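Last updated: 9 February 2026

Brirau two-arm starter package: four weeks in, and would I pay for it again?

I'll start with the bit everyone emails me about, which is the money. The Brirau package isn't cheap, and the monthly service charge on top made me wince when the first invoice landed. For that you get two arms, a gripper for each, the wrist camera, the teaching software and a support line with real people on the end of it. We took it on a 100-day trial, and I promised I'd write up how it went once I'd had a proper go, so this is me doing that (a bit later than planned, sorry!).

Setting up was easier than I feared. The arms came well packed, the instructions are short and mostly in plain English, and I had both of them moving by the middle of the afternoon. The one thing that caught me out was the cabling. There's a lot of it, it's thick, and the clips they send you are too small for the heavier pair. I rang support and got Inese Vaher, who was lovely about it and posted me a bag of bigger ones. They took a while to come, mind, and in the meantime I was forever checking that nothing was going to snag when the arm swung round.

Teaching it a job is the part I liked best. You guide the arm by hand to where you want it, press the button, guide it to the next place, press again, and then let it play the whole lot back. There's no typing unless you want to change the speeds. I'd used the Tenside software before and found it a slog – every little change meant going back through three menus – and this is miles better. My only moan is that the undo button takes you back one whole step, so if you've been fiddling with a tricky approach for ten minutes it all goes at once. Save often!

For the trial I wanted awkward everyday things and no neat foam cubes. Every demo video in the world has foam cubes in it. So I've been using whatever was in the cupboards: glue sticks, rolled-up mats, and a big see-through jar of sweets with lollipops standing up in the holes of the lid, which has become my favourite test by a long way. The lollipops are bright, shiny and close together, and the fingers have to come in over the lid without knocking the neighbours.
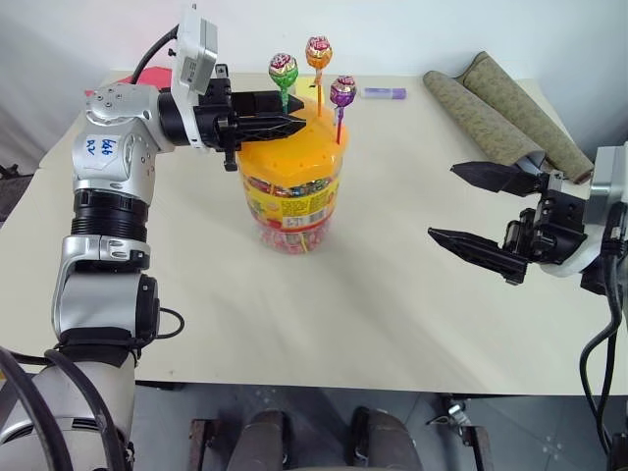 Bench Automation Group, Eglītis Workshops

The grippers are the plain two-finger sort, with textured pads on the fingers, and I've grown very fond of them. I had expected to order something fancier straight away. The pads grip a thin stick better than I'd have guessed, as long as you come in square. Come in at a slant and the stick turns as the fingers close, and then your lollipop is pointing off somewhere silly. Out of 23 tries at lifting one and putting it back in its hole, I got 14 I'd call clean. The rest were mostly my own teaching, and a couple were the camera getting muddled.

Which brings me to the camera. It sits up on top of the gripper assembly and for most things it's very good. Matt cardboard, plastic tubs, anything with a nice solid edge, it finds straight away. Shiny foil is another matter. Under our overhead lights it would sometimes decide that a reflection was the edge of the wrapper and aim a finger's width to one side. Turning the brightness down in the settings helped a lot, and so did closing the blind. Brirau say an update is coming for this. I've heard that from other firms and grown old waiting, so I'm scoring what I've got now.

See-through plastic gave it some bother too, though less. It wanted to find the sweets inside the jar when I wanted it to find the lid. You can draw a box on the screen to tell it where to look, and once I'd worked that out (page 23 of the handbook, well hidden) the trouble more or less went away.

Using both arms together is where I have mixed feelings. When you've got it right it's a joy to watch, one coming in from each side as if they'd talked it over beforehand. Getting there takes patience. You teach each arm on its own and then line the two up on a sort of timeline, and the timeline is fiddly on a small screen. I'd borrow a big monitor if you can. The safety stop between the arms is also very cautious out of the box and will freeze everything if they so much as think about meeting. I left it as it was for the first fortnight and only loosened it a notch after talking to support.

Noise: hardly any, a bit of a hum. You can hold a conversation over it. The fans in the base are louder than the arms themselves.

The service side has been better than I'm used to. I rang 4 times and got an answer each time, though once I had to wait until the next morning for somebody who knew the camera. The Flundirari plan we were on before was cheaper by a fair bit but you only got email, and I lost whole days to it.

So, would I pay for it again? For one arm, yes, tomorrow. For the pair, I'd want to be sure I had jobs that needed two, and I'd ask them to knock something off until the foil business is sorted. We're keeping ours to the end of the trial and I'll add a note underneath if the update turns up.

Score: four out of five, and the missing one is for the cable clips and that undo button.

Recent reviews
Tenside teaching software, the newer version
Flundirari email support plan: a year on
Bench clamps for small arms
Do you need soft finger pads?
Second-hand grippers, and what to check first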